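Home Organization, Evening Section
Week 2 handout: Small things in cabinets

Read this before Friday and bring one drawer's worth of odds and ends from home.

The Horamik booklet says a household can sort all its small items in 80 minutes with a set of matching boxes. I doubt it. The booklet also sells the boxes. Tapio Oksanen tried the method last term on one hall cupboard and was still at it the following evening.
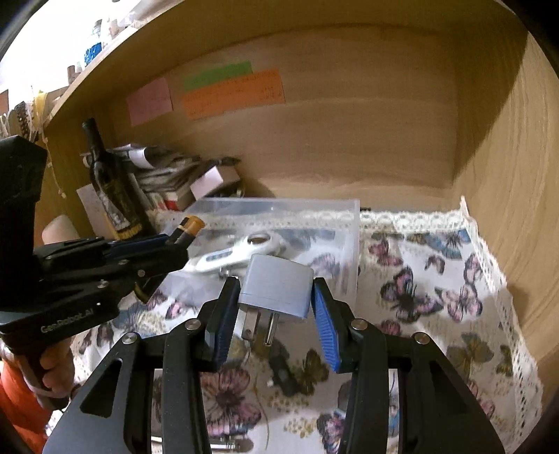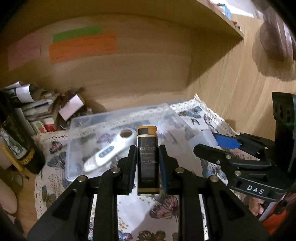 Clear boxes are the usual advice, and the claim is that you'll put things back if you can see where they go. Maybe. Seeing into a box doesn't tell you what belongs in it. A clear plastic box on a butterfly-print cloth looks tidy enough, but should the battery and the plug adapter go in with the white gadget, or somewhere else? And the lighter? I would keep lighters and batteries apart whatever the booklet says about "one box per shelf."

Lining a shelf with cloth is another habit I'd question. Lace catches on things and crumbs get under it. If you like the look, fine, but count the washing as part of the job.

For Friday:
Sort your items by where you use them, then again by type. Note which took longer.
Write down anything you couldn't place.
Skip the label maker.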